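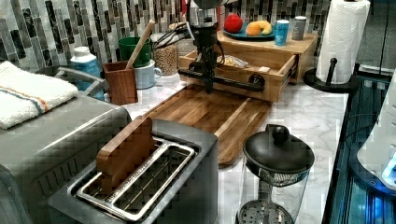
Counter layout, ground floor kitchen, Wesham
Shared Kitchens and Common Rooms > Layout and Storage

Ansel Ruiz-Ortega
Site Coordinator, Wesham
Posts: 246
Fri 22 January

Members are invited to comment on the present arrangement of the counter in the ground floor kitchen at Wesham. The wooden drawer box has been placed towards the tiled wall, with the long cutting board in front of it. The top of the box is serving as a shelf for the teal plate and the two small containers beside it. The utensil holder, cup and mug remain to the left.

The counter is 600 millimetres deep. My concern is whether the drawer and the cutting board can both be used in comfort when they share the same line. I would also welcome views on the plate. Residents at Willmont have asked that fruit be kept where it can be seen, and I should like the two sites to follow the same practice if possible.

Replies should be confined to layout. Requests for new equipment go through the usual form.

gallagher_east
Member

Thank you for the opportunity to comment. At Gallagher we do not permit a board to be stored in front of a drawer. The drawer gets opened over whatever is being cut, and crumbs and peel end up inside it. I would recommend that the board be stood against the wall when not in use and that the box be brought forward.

I have no objection to the plate on top.

Roscoe Tillman
Kitchen Steward, Jandville

I must respectfully disagree with the previous member. A box brought to the front of a counter is knocked by elbows, and the space behind it collects everything that has no other home. We tried it at Jandville in November and reversed the decision after 2 weeks. The drawer has a bar handle across the front and can be reached over the board without difficulty by most adults.

My own concern is with the toaster.

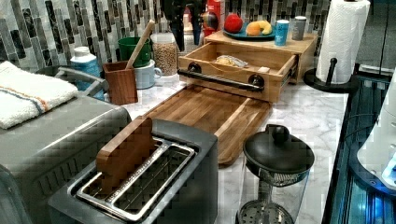 Our rule is that nothing wooden is to be left in or against a toaster, and I would ask that the flat paddle be given a place in the utensil holder. The same rule covers cloths. A towel folded on top of a toaster oven should be moved to a rail before the oven is switched on. I raise this as a matter of safety and would prefer that it be settled before the question of the drawer.

gallagher_east
Member

The point about the towel is accepted and I support it. I do not accept the point about the paddle in full. Many households keep one at the toaster for lifting out small slices, and it will not be used if it is put away on the far side of the counter. A hook on the wall beside the toaster would meet both concerns.

On the drawer, I would note that "most adults" leaves out several of our residents.

willmont_res_assoc
Member

On behalf of the residents at Willmont, we confirm that the request concerning fruit stands. Before it was made, fruit was kept in a closed cupboard and a good deal of it was thrown out.

We have one further question. Is it intended that packets be kept on the counter as well? Our own guidance places chips and cereal in the pantry. We would be reluctant to sign a common layout that allowed them beside the cutting board.

Ansel Ruiz-Ortega
Site Coordinator, Wesham

I am grateful for these replies.

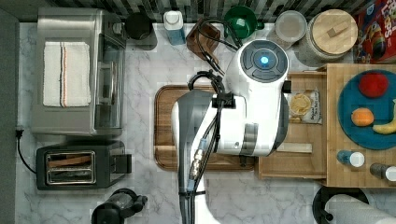 Ground floor kitchen, Wesham: counter from above, toaster oven at left.

The chips are on the light wooden tray and the cereal box is by the tiles at the right. Neither has an assigned place. I propose that both go to the pantry, which would leave the tray free.

The towel will be moved to the rail. I will ask for a price on a hook for the paddle. The drawer box will stay where it is until the next review, and residents who find it hard to reach are asked to write to me directly.

Roscoe Tillman
Kitchen Steward, Jandville

Agreed as to the towel and the packets. I maintain my objection to keeping the paddle beside the toaster, hook or no hook, and ask that it be recorded.

gallagher_east
Member

Please record mine as well, in respect of the board.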